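Gripper drops cloth partway through lift, force reading looks fine

clolavine_7
Anyone else getting slips on fabric? Jaws close, pinch looks good, then halfway up the cloth just goes. Log says holding. 479 picks on the bed task so far and it's gotten worse since we swapped pads. Firmware is whatever Cemis shipped in July.

ladenbench
Check your pivot pins. Ours loosened up and the jaws stopped closing parallel. Force number stays normal, you're only gripping at the bottom.

clolavine_7
Pins are tight, checked them first.

mopandgrip
Its the pads. New ones are slick out of the bag, wipe with alcohol and try again. Pins wouldnt get worse right after a pad swap.

ladenbench
Disagree. You have to take the jaws off to swap pads. Great time to put something back wrong.

dissanayake_lab
Bigger problem imo is the log saying holding when it isn't. We had error 1318 suppressed by default, that's the slip warning. Turn it back on before you do anything else. Ours dropped a towel on a space heater becuase the arm thought it still had it. Heater was off, luck.

mopandgrip
ok that's scary but it's a separate issue

dissanayake_lab
Same issue. A slip you get told about is an annoyance.

clolavine_7
1318 was off. Turned it on, got it on the second pick. Wiped the pads too, still slipping, maybe less? Running at 90 percent close force. Don't want to go higher, thin stuff creases bad.

ladenbench
Thin stuff bunches at the tip. How much are you grabbing? Post a pic of the pinch

clolavine_7
Just the tip of it, see pic.

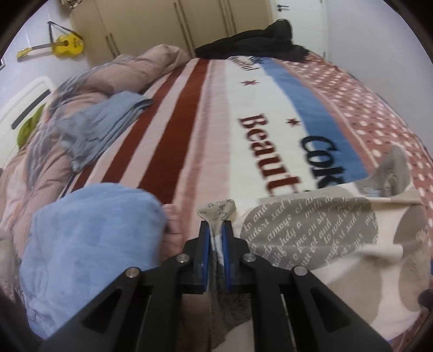 blue pads, cream cloth with the gray ovals, on the striped blanket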